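Grevska Household Cloths
Frequently Asked Questions

Ordering and returns | Sizes | Washing | Folding and storing | Contact

These are the questions we get most often by email and at the counter. If yours isn't on the page, write to us or stop in at the shop on Grolier Street. We are open late on Thursday.

SIZES AND TYPES

What is the difference between the Purkska cloth and the Tu cloth?

The Purkska is a flat weave. It is thin, dries quickly on a rail and is best for glasses, counters and windows. The Tu is thicker and has a slight nap on one side. Use it for hands, spills and anything where you want the cloth to hold a lot of water. Both come in the same colors and cost the same.

How many cloths are in a pack?

Six. We don't split packs, and a pack is always one color.

Do you sell anything longer for drying dishes?

There is a long Purkska that measures 39 inches end to end. It is item 1294 in the catalog and is sold singly. It has a hanging loop in the middle of one short side.

FOLDING AND STORING

Do the cloths need ironing?

They don't need it for everyday use. A cloth that has been left in a heap will look rumpled, but it works the same. If you want it flat, shake it out, lay it on a smooth table or counter and press outward from the middle with both palms. For guests, a warm iron on the cotton setting is enough. Pale colors show creases less than dark ones in strong light.

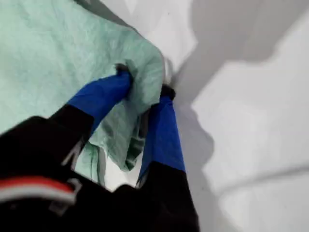 What is the easiest way to fold a small square cloth?

Lay it flat and find two corners on the same side. Bring those corners over to the opposite side so you have a rectangle, and run your hand along the fold. Then bring the short ends together. That gives you a square a quarter of the original size, which will stand on edge in a drawer. For a narrow drawer, fold it once more.

I can never find the corners when the cloth comes out of the basket. Any tips?

Pick the cloth up anywhere and let it hang. The lowest point is usually a corner. Take hold of that, let go with the other hand, and the next corner will be easier to see. You can also run the hem between finger and thumb until you reach a corner. The hem on a Purkska is stitched double, so you can find it by touch.

Should I fold or roll?

Either. Rolled cloths are easier to take one at a time from a jar or a basket. Folded ones take less room on a shelf. Thick Tu cloths don't roll very tightly, so we fold those in the shop.

How should I store cloths I don't use every day?

In a dry drawer or cupboard, clean and completely dry. Don't store them in a plastic bag with the top tied. If they have been put away since December and smell stale, wash them once before use.

WASHING

What temperature can I wash them at?

Warm is fine for all colors. White cloths can go in hot. Wash new dark cloths separately the first two times.

Can I use fabric softener?

We advise against it. Softener leaves a coating and the cloth will push water around the counter. If you have already used it, wash the cloths twice without softener and most of it will come out.

Will they shrink?

A little, mostly in the first wash, and more in length than in width. The sizes in the catalog are before washing. The long cloth loses the most because there is more of it. Tumble drying on high will shrink any of them further, and we can't replace a cloth for that.

Are they colorfast?

The light colors are. Dark blue and dark red may give off some color at first. Keep them away from anything pale while wet.

How do I get a grease stain out?

Put a drop of dish soap on the dry stain, rub it in with your fingers, leave it for ten minutes and rinse with warm water. Then wash as usual. Check the spot before you put the cloth in the dryer.

COVERS AND OFFCUTS

Can I sew a cover or sleeve out of one of your cloths?

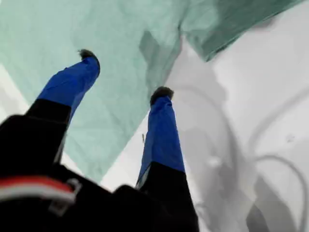 The Purkska sews well on an ordinary machine and is the one to use for covers. Wash and dry it before you cut. Measure around the thing you are covering, add your seam allowance, and try the piece on with pins before you sew. Expect some wrinkling on anything long and narrow. The bright blue coverings here have a few creases along their length, and the one on the left bunches near its upper end. If you would like a smoother result on your own cover, take the side seam in a little at a time and keep checking that the cover still goes on and comes off. The Tu is too thick for narrow shapes. Its seams end up bulky and are hard to turn right side out.

Do you sell offcuts?

We keep a box of offcuts by the register, sold by weight. They are not available online. Colors vary and we can't set any aside.

What should I do with a cloth that is worn through?

Cut out the good part and use it for polishing or for shoes. We also take back worn cloths at the shop, any brand, provided they are clean. They go for stuffing.

ORDERING AND RETURNS

Can I return an opened pack?

You can return an opened pack if none of the cloths have been washed or used. Bring or send back all six. Long cloths can be returned if the paper band is still on.

One of my cloths has a loose thread. Is it faulty?

Usually it is only the tail of the hem stitching. Snip it off level with the edge and don't pull on it. If the hem itself has opened, send us a photo and we will replace the cloth.

Can I order in bulk for a café or a rental?

We take bulk orders up to 2000 cloths. Above that, ask us first so we can check with the mill. Bulk orders ship in plain cartons without the paper bands, and colors can be mixed by the pack.

Do you match older colors?

We try. Bring in a cloth or mail us a small piece. Each dye lot is slightly different, and an older cloth will have faded, so a new one may look stronger beside it until it has been through several washes.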